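Lomalley Adds Shallow Sorting Tray to Bedroom Storage Line

DASTHORPE, 04/03/2021 - Lomalley, a supplier of small household storage, today announced a shallow rectangular tray for hair accessories and other small personal items. The tray joins the Clultcombe bedroom line and is sold singly or in packs for retail display.

The product is intended for use on soft surfaces such as beds and quilts, where scrunchies, clips and bands are often sorted before being put away. A low raised rim keeps items inside the tray and leaves them within easy reach. The white finish matches the existing Clultcombe drawer inserts.
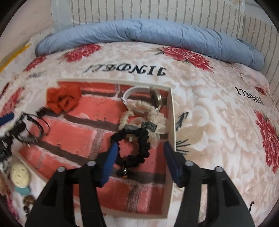 Each tray weighs 243 grams. Lomalley recommends placing it on a made bed with the blanket pulled flat, and loading heavier items toward the center. A fabric liner can be laid in the base to reduce sliding. Liners are not included and should be removed before the tray is wiped down.

The first production run is 4000 units. Deliveries to 70 stores begin this month through the distributor Pugh, with online orders to follow in May. The item number is 1627. Replacement trays will be available under the same number.

Trade orders and sample requests are handled by the Lomalley sales office in Dasthorpe.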